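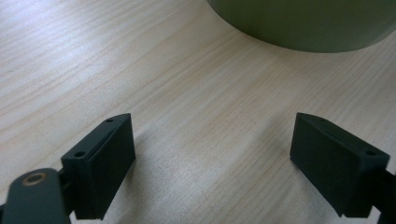
Table surface with the olive-green pot at the back, before the second coat.

2026-01-25

Table for the Jernville job. Looked the top over in soft light this morning before doing anything to it. The grain runs on a diagonal and most of it is very fine, with a few stronger lines curving across the middle. Those are the ones I keep wanting to call scratches. Ran a fingernail over them and felt nothing, so they are grain and they stay.

Sheen is uneven. Brighter to the upper left, greyer lower down. Part of that is shadow. Turned the table end for end and the bright patch mostly stayed on the window side, so I am not going to chase it with more oil.

First coat was the Drutolico hard oil, put on two days ago with a cotton rag and wiped back after 13 minutes. It has kept the colour pale, as the customer asked. The Cabello wax we tried on the offcut went yellow by comparison. Offcut is on the shelf by the door, marked on the back, please leave it there.

Green pot: left standing on the table overnight on purpose to see if it would mark. Lifted it at nine. No ring that I could see, but I could feel a slight drag where the base had been. Wiped with a dry cloth and it went. Put the pot back in the same spot and will check again tomorrow, this time with a spoonful of water under it.

Sanding: went over the whole top by hand, very lightly, with worn 4000 pad. Probably too fine to do much. One corner still felt rough, so I gave that a few strokes with 200 and worked back up. Took almost an hour for a patch the size of my palm. Should have done it before the first coat.

To do
Second coat, thinner than the first
Order more rags from Pendosura, the last bag shed lint
Felt for the underside of the pot
Ask Jernville if they want the edges left square or eased, they said April for delivery so there is time

Tin of oil is nearly down to the skin. Lid was not on properly.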